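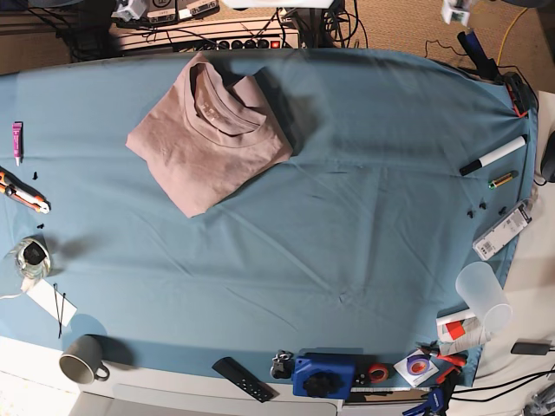

Zarnholm Community Choir – Music and Membership Team

Call for singers, and one rehearsal pianist

We are opening our doors again for the September intake, and we would love to hear from you if you have been meaning to sing with other people and never quite got around to it. Perhaps you sang at school and stopped. Perhaps you sing in the car with the windows up. Either of these is a perfectly good background for joining us, and a fair few of our altos would tell you the same story if you sat beside them at the tea break (please do sit beside them, they bring the good biscuits).

What we are

We're a mixed choir in four parts, with no auditions for general members. We sing folk songs, a bit of gospel, some older church music and whatever our director, Wilma Verhoeven, has fallen in love with over the holidays. Last year that was a set of Baltic lullabies, and the year before it was sea songs, which the basses have still not stopped humming. You don't need to read music. Scores are handed out with your own line marked in colour, and there are practice recordings for every part that you can play while you do the dishes.

Who we're looking for

Tenors, first and foremost. We are always short of tenors, and if you are a low alto who would enjoy a change of scenery, you would be very welcome in that row too. We also have room for basses and a small number of sopranos. Altos are full for the moment, but write to us anyway and we'll put you on the list – people move house, have babies and take up night shifts, and places do come up.

You should be 16 or over, and able to come to most rehearsals. We know that life gets in the way. We only ask that you send your section leader a message if you can't make it, and that you try not to miss the last three rehearsals before a concert.

Rehearsals

We meet weekly in the upstairs hall on Drullo Street, from 7 pm to 9 pm, with a break in the middle. There is a lift at the back entrance beside the bike racks. Parking on the street is free in the evening but fills up early when the pool next door has its swim club on, so the 315 bus is often the easier way to come. It stops right across the road, and the last one home leaves well after we've packed up the chairs.

What it costs

Membership is $87 a term, which covers the hall, the music and the tea. If that is difficult, please tell Wilma quietly and it will be sorted out, with no forms and no fuss. Your first two rehearsals are free, so you can come along and see whether you like the sound of us. For concerts we wear black on the bottom and any plain colour on top, so there is no uniform to buy.

Rehearsal pianist

Our dear accompanist is moving up the coast to Oveck to be closer to her grandchildren, and we need someone for the piano stool. You would play for the weekly rehearsal and for two concerts a year. Good sight-reading matters to us, and so does patience, as the basses will ask for bar 12 again. The fee is $800 a term, with concerts paid on top. We'd ask you to come and play for half an hour with a small group of us so that everyone gets a feel for it. The piano is an old upright with a stiff pedal and a lovely middle register, and it is tuned before each term.

How to get in touch

Singers can simply turn up at 6:45 pm at the first September rehearsal, and somebody at the top of the stairs will find you a chair and a folder. If you'd rather write first, drop a note in the choir box at Deng Books, with your name, a phone number and your voice part if you know it. Pianists, please leave a short letter there as well, marked for Wilma, telling her a little about what you've played and which evenings you could come in.

We look forward to meeting you. Bring a pencil and a water bottle, and a cushion if you're fussy about chairs.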